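Redeck support: simulation and safe motion
Ticket 125: Clearance rule trips in the kitchen layout
Opened by: Aurelia Gasser
Assigned to: Urs Fuchs
Status: Waiting for customer
Priority: Normal

Aurelia Gasser wrote:

Hello everyone, and thank you again for all the patience with my last ticket, I promise this one is shorter (well, I'll try!). We're working through the house rules for arms that share a kitchen with people, the ones Mechthild Koller wrote up for us in November, and I'm stuck on the rule about keeping clear of work surfaces. As I read it, the gripper has to stay 57 mm above any counter unless the task has named a contact zone, and the checker should stop the run if it dips lower. I named the cutting board as a contact zone and assumed that would cover it. The run stops anyway, always on the approach to the board, with "surface clearance violated: counter_main".
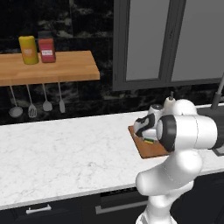

I've tried it with the speed cap on and off, and I've also reloaded the layout from the Bondska library in case I had nudged something by mistake. Same message both times. I'd hate to just switch the rule off, and Mechthild would have my head if I did, so I'm hoping there is a proper way to do this.

Urs Fuchs replied:

Hi Aurelia, no need to apologize, long tickets are the ones I can answer! And please do leave the rule on. Could you send me the zone file and tell me which checker version you have? My first guess is that the board is named correctly but its zone stops right at the edge of the wood. The checker looks at the whole gripper housing, so when the fingers are properly over the board, part of the housing can still hang over plain counter, and there the full clearance applies. Good practice is to give the zone a margin as wide as the housing and write the reason for it in the notes field, so whoever reviews the file later doesn't have to guess.

Aurelia Gasser wrote:

Zone file attached, and it's checker 2.2. You were right about the edge, the zone was exactly the size of the board. I gave it a margin and the approach now passes, hooray! Fabian Bühler asked me to look at the start of the move as well, though, and there I get a yellow warning, "low entry over front edge."

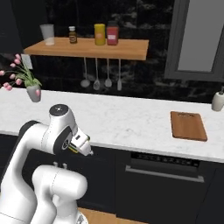 It doesn't stop anything, but our sign-off sheet has a line that says all warnings must be either fixed or explained, and I would much sooner fix it. Is there a recommended height for coming in over the edge of a counter? I looked in the Cernex guide and found plenty on side walls and shelves and nothing on front edges.

Urs Fuchs replied:

Glad the first part is sorted. The front edge has its own check, as that is where a person would rest their hands. Add a waypoint in front of the counter, raise the gripper there to the full clearance height, and only then move in over the top. Keep the fingers closed until you reach the contact zone. I've asked Ingeborg Ortner to add a paragraph on front edges to our help pages.

Would you rerun it with the waypoint and post the log? If the warning is gone I'll close this one. If it's still there, send me the arm's start pose too and I'll go through it on my side.

Last update: 11 May 2018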